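Skendum in March: ferry or mountain bus?

palelantern
Posted Mar 11, 2023
Hello all. I have read many older threads here but I did not find a clear answer. We are two people and want to go from Brutberg to Skendum, stay four nights, and come back. The ferry is 1,448 for both of us with a cabin. The bus over the pass is cheaper, but I read that it stops at 1,660 meters for a long break and that some people feel sick there. English is my third language, so please excuse mistakes.

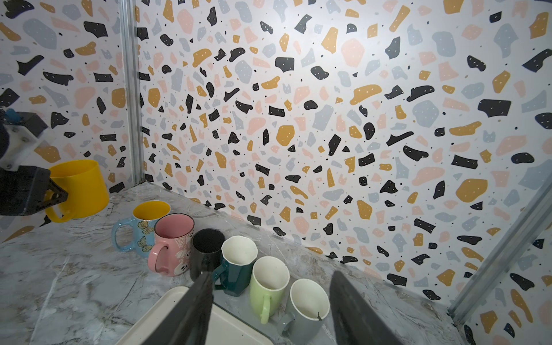
Yellow mug, lifted off the counter

tworucksacks
Take the bus. The ferry cabin has no window at that price, and you sleep badly because of the engine. From the bus you see the whole Pelupessy valley in the morning light. I did it twice and would do it again.

odd_harbor
I do not agree with tworucksacks. In March the pass is often closed for half a day, and then you sit in the village of Brornier with one bakery and no heating in the waiting hall. I waited there seven hours. The bakery was good, I must say. 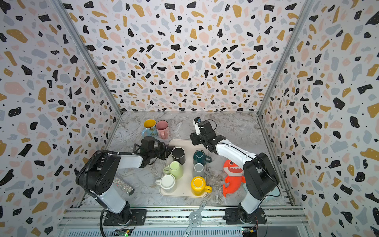 Also, the ticket office will not give you money back when the road is closed. They only change the date, and for a trip of four nights this does not help you much.

tworucksacks
Seven hours is bad luck. With us it was forty minutes. And 1,660 meters is not so high, my mother was fine.

palelantern
Thank you both. Is it possible to go there by ferry and return by bus? Then a delay would be on the way home, and we have one free day after.

saltmarsh9
Yes, but buy two single tickets. The combined ticket costs 1,759 and you must use the same company both ways. Sit on the left side of the bus when you leave Skendum. 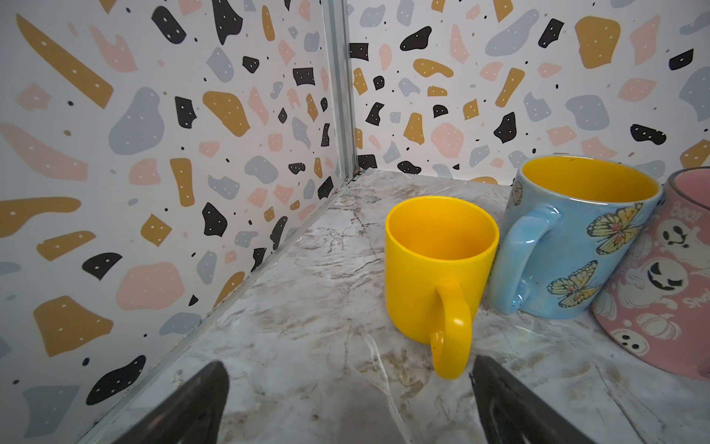
Three mugs in a row, the bright yellow one nearest

odd_harbor
The right side is better in my opinion. On the left you look at rock for the first hour.

saltmarsh9
Only until the tunnel. After it the left side has the valley.

palelantern
I will book the ferry tonight and ask for the bus at the harbor. We will try the left side.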